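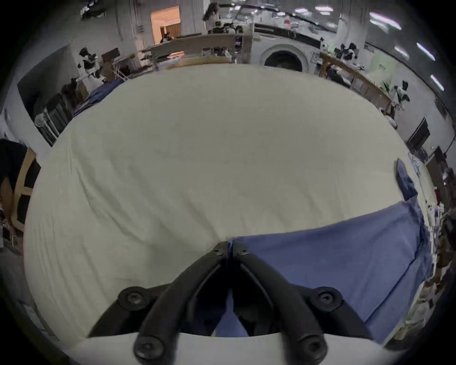

Week 8 notes – cloth and the gripper controller

OK, so cloth has no fixed shape, and that's why last week's pose estimator is no use to us now. I want you to predict a grasp point plus a pull direction, at 60 Hz if your laptop can stand it! Wrinkles in the sheet underneath will fool an edge detector (mine too), so mask by color first. Anayeli Hinojosa's starter code is in the Miltetti folder – read the 3 config files before you run it.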